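Takeout container

A takeout container is a single-use vessel in which prepared food or drink is carried away from the place where it was made. The term covers bowls, lidded cups, trays and folding boxes. It is usually extended to the carrier bag in which several containers travel together, although trade usage treats the bag as secondary packaging.

Bowls

Round bowls are made from coated paperboard, molded fiber or plastic. Paper bowls consist of a sidewall blank wrapped around a tapered form and sealed along one vertical seam, with a separate base disc crimped into the lower edge. The upper edge is rolled outward to stiffen the opening and to give the lid something to grip. The taper allows empty bowls to nest.

Lids are flat or domed. A domed lid adds headroom above the rim and is used where food is heaped or has a topping that would be crushed. Flat lids stack better in transit. Plastic bowls are formed in one piece and have no seam. They are common for shellfish and other foods served with liquid, where a paper seam may soften over a long holding time.

Drink cups

Cold drink cups are plastic or coated paper and taper toward the base. The lid snaps over the rolled rim and has a cross-cut slot for a straw. An order label, where used, is applied to the sidewall and lists the drink and any changes requested. Labels placed on the lid are easier to read from above but are lost once the lid is removed.

Carrier bags

Insulated carrier bags have an outer shell of printed fabric or film and a reflective inner lining, with a thin layer of foam between them in heavier grades. Two handles are sewn or welded to the upper edge. The lining slows the exchange of heat with the surroundings but does not heat or cool the contents. Hot and cold items packed in one bag will drift toward a common temperature, and many kitchens pack them separately for this reason.

Bags made to the Pranda pattern have a fixed rectangular base and stand open without support. The later Mirnel pattern folds flat and needs a board insert. In a holding trial described by Reece Dunmore in the handbook Lightfoot, 300 bags of the two patterns were loaded with identical meals. Leakage was recorded in 37 of them, and 263 showed none.

Unpacking and disposal

Containers are normally lifted out upright, drinks first, and set on a wipeable surface. Shells and bones are collected in an empty bowl. After the meal the containers are sorted by material. Food-soiled paper with a plastic coating is refused by many recycling programs, and lids often differ in material from the vessels they close. Reflective linings are bonded to the shell and are not separated in ordinary sorting. The bag itself can be wiped out and used again.

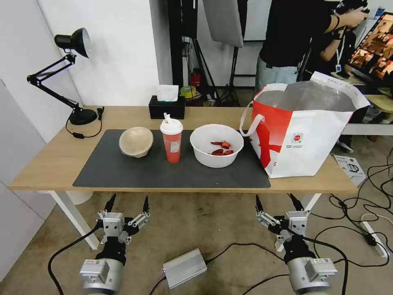
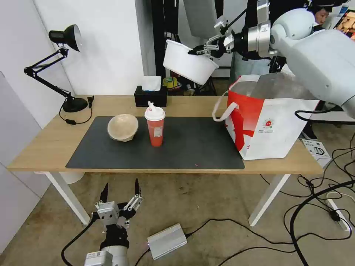
Takeout bowl, lidded drink cup with straw, and red and white carrier bag on a table.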